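Bondberg Residents' Help Pages
Household > Medicines and first aid

Storing and labelling a relative's tablets in a shared household

Posted by Hanne Juhl, October 1, 2023

I should be grateful for advice on the following matter. My mother has recently moved into our home and has brought her prescribed medicines with her, the principal one being Cultirine. They are supplied in the ordinary plastic bottles with a printed label. At present they stand on the bathroom shelf beside the washbasin. We have 2 children in the house, and I am not satisfied with this arrangement. I should also like to know whether it is acceptable to move the tablets into a weekly box, and what is to be done with bottles that are no longer in use.

3 replies

Asger Fogh

Kitchen cupboard, top shelf. We have always done so and have had no difficulty.

Dagný Toft

The bathroom is not recommended. Steam from the shower raises the humidity of the room several times a day, and many tablets keep poorly in such conditions. A cupboard above the cooker is unsuitable on account of the heat. A lockable cabinet in a bedroom or hallway, fixed well above the reach of the children, would be preferable. The cabinet we purchased was the smaller of the Narnik models and it holds everything required for two adults. The key should be kept elsewhere.

As to the weekly box, please consult the pharmacist first. Certain tablets are to remain in the container in which they were dispensed, and the leaflet will normally state this. Weekly boxes are seldom child-resistant and must be locked away in the same manner as the bottles.

Vilhjálmur Brynjólfsdóttir

I am in agreement with the previous reply and wish to add some remarks on the bottles themselves.

The label should be left in place for as long as any tablets remain inside. It carries the name of the patient, the dose and the date of supply, and a doctor called to the house will ask for it. Tablets from an old bottle should not be tipped into a new one, even where the medicine is the same, as the expiry dates may differ.

Bottles should be stored upright with the cap fully closed. 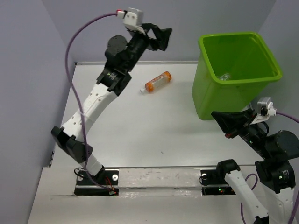

It is advisable to go through the cabinet every October and to set aside whatever has expired or is no longer prescribed. Unused tablets should be returned to the pharmacy and should not be placed in the household waste or flushed away. Ours, on Vasseur Street, accepts them at the counter without an appointment.

Once a bottle is empty, the label should be removed or the personal details made illegible before disposal. Soaking in warm water will loosen most labels. Whether the plastic may be recycled depends upon the local collection, and the waste office will confirm this by telephone.

Hanne Juhl

I thank all who replied. The medicines have been moved to the hallway and I shall speak to the pharmacist regarding the weekly box.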